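Ticket 446
Subject: Bedside cabinet drawer creeps open, Meireles range
Site: Mivstead, second room
Opened: 2nd April
Status: Closed, with one follow-up

Reported problem

The drawer on the small white cabinet next to the desk will not stay shut. Push it in and it sits flush for a while, then creeps out. With more weight in it, it moves sooner. The tenant before us had folded a strip of card under the top edge of the drawer front, and that held it until the card wore thin. We took the card out before starting so we could see the fault properly.

The cabinet is a Meireles single drawer, bought secondhand through Bustivero. No paperwork came with it. It stands against the wall, with the corner of the desk close by on the right.

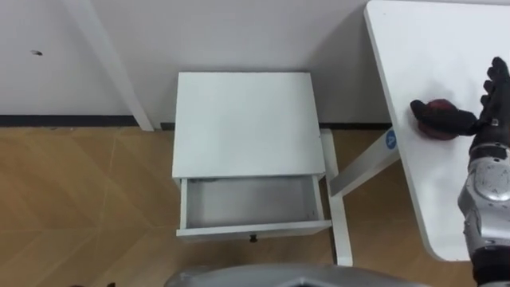 The first thing we checked was the floor. A level on top of the cabinet showed a slight fall toward the front. Turning the cabinet around so that it faced the wall made the drawer stay shut, so the slope is at least part of the cause. It can't be used that way, so we turned it back.

Next we took the drawer out. The runners are the plain kind with a small stop at the back. The stop on the left runner was worn smooth and the one on the right was fine. The left runner also had a loose rear screw. We tightened it, wiped both runners with a dry cloth and put the drawer back.

Result: better, still not fixed. The drawer stayed in when empty and crept out again with two books in it.

Second attempt

We put thin felt pads under the two front feet of the cabinet. One pad each was not enough to bring it level. Two each was slightly too much and the cabinet rocked when the drawer was pulled all the way out. We settled on one thick pad and one thin pad at each front corner.

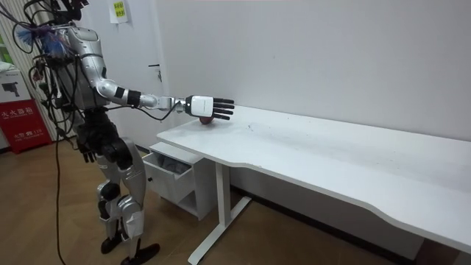

Can I use the same pads on a hard floor and on carpet?
Felt works on a hard floor. On carpet the pads sink in and the height changes over a few days, so use a hard plastic shim there.

After leveling, we ran the drawer in and out 200 times, which took 16 minutes. It started to stick at around the halfway point on the left side. Pulling the knob straight was fine. Pulling it from one side made the drawer bind.

We rubbed a little Stimarine dry wax along both runners and worked the drawer until it moved evenly. Do not use cooking oil or spray oil for this. There was old oil at the back of the left runner and it had picked up a lot of lint.

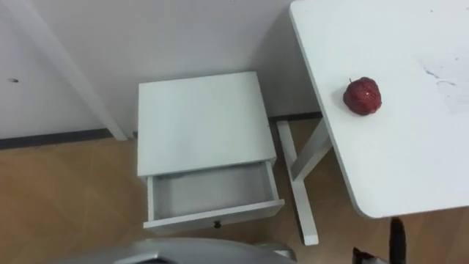 Bedside cabinet with the drawer partway open.

Third attempt

The worn stop was the last item. Bustivero had no spare for this model, so we cut a small piece of self-adhesive rubber and stuck it over the worn part. It needs to be thin. Our first piece was too thick and the drawer front stood proud of the side panels. The second piece let it close flush.

We left it overnight with the two books inside and the drawer was still shut in the morning. We then added a third book and a phone charger and left it for another night. Same result.

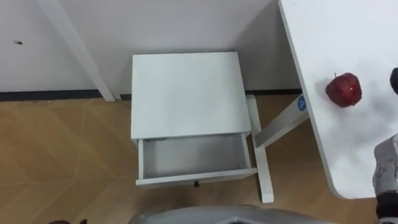

How much weight can go in the drawer after the repair?
We tested with three paperback-size books and a charger and would stay near that. The base panel is thin and will bow before the runners give way.

Parts and time

Felt pads, two thick and two thin. Stimarine dry wax, very small amount. Self-adhesive rubber, one piece used and one wasted. Total time on site was more than 28 minutes per visit, three visits.

Follow-up

Check the rubber stop in May. If it has shifted, replace the whole left runner. Bustivero will look for a matching pair and we have sent them the length and the screw spacing.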